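Home Products Gallery Support Contact
Search this site Search

Lellix Room Pack – Gallery

The Lellix Room Pack is a set of ready rooms for testing a table robot arm on the computer, before any real arm is bought or moved. It is made by Teltex and sold as a download.
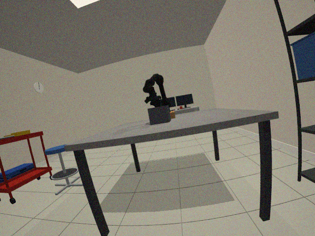 Can I use the Room Pack if I do not own a robot?

A real robot is not required. The pack includes its own arm model, and all exercises can be done with only a computer and the free Lellix viewer.

Workshop room, pick task behind a box. The arm is working on the far side of the gray box, and the orange block is partly hidden at the box's right side. The red cart, the blue stool and the desk with two monitors belong to the standard furniture of this room.

About the rooms

Each license contains 4 rooms: Workshop, Kitchen, Store and Classroom. The Workshop is the one which most customers open first, and it is also the room used in our printed guide. Every room has a working table and one arm, and you decide what is put on the table. The object library has 601 items at the moment. Boxes, blocks and cups are the most popular, and there are also tools, bottles and food packages.

The furniture can be moved or taken away completely. We recommend to keep some of it, especially if you make pictures for teaching a vision program. A program that has learned only in a clean room often has difficulties later, when a chair or a shelf comes into the view.

Light and colors

Wall color, floor type and ceiling light are changed from one menu. The tiled floor needs more computer power than the plain one – on older machines, please choose the plain floor first and see how fast the picture is. Shadows have three levels. For normal work the middle level is enough.

Camera position

The camera can stand anywhere in the room. You can save up to 25 positions for each room and give them your own names. In version 103 we added a button that returns the camera to its last saved position, which several schools had asked for. The hidden object tasks are best made with two positions, one low and one high, so the program can learn from both views.

What customers have told us

Clusarau uses the Workshop and Store rooms to train its new operators. They wrote that the start was easy, but the object menu was too long to scroll. We agree, and the menu has now a filter by size and by color.

Suominen tested the pack during the winter and reported that the gripper closed too quickly on small blocks. The closing speed can now be set by hand. The first setting is still the old one, so please change it yourself if you work with small items.

Ordering

One license is for one computer. Schools can order a classroom license, which covers all computers in the same building. The update in January is free for everybody who has a valid license. If you want to see a room before you order, write to us through the Contact page and tell which room it is – we will send you a trial file with that room and a small part of the object library.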